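3.2 Gathering the examples

So how did we get our examples? Mostly by sitting in a chair and doing the same thing over and over! Sepehr and I took turns driving the two simulated hands in Bruvico, and we kept 50 runs for each of 3 tabletops. A run starts with both hands up at the near edge of the table and ends when the person driving says so. We tossed 73 runs along the way, mostly because one of us got impatient and bumped something.

The marble table (Figure 2) was my favorite — you get an organizer, a small black box and plenty of open stone to work with.

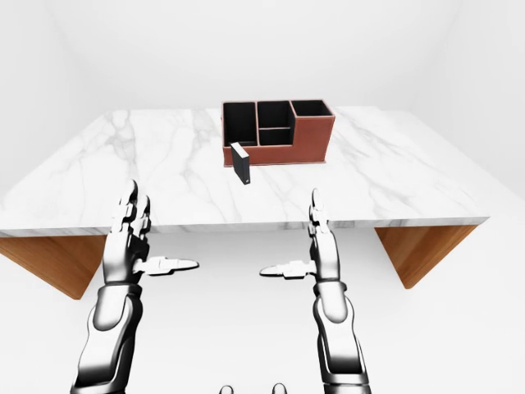

Figure 2. Marble tabletop, with the organizer toward the far edge and both hands in front.

Between runs we moved the objects a little, and after 30 runs we swapped drivers. Gisela Gerlach then went through every kept run and marked the moment of first contact by eye.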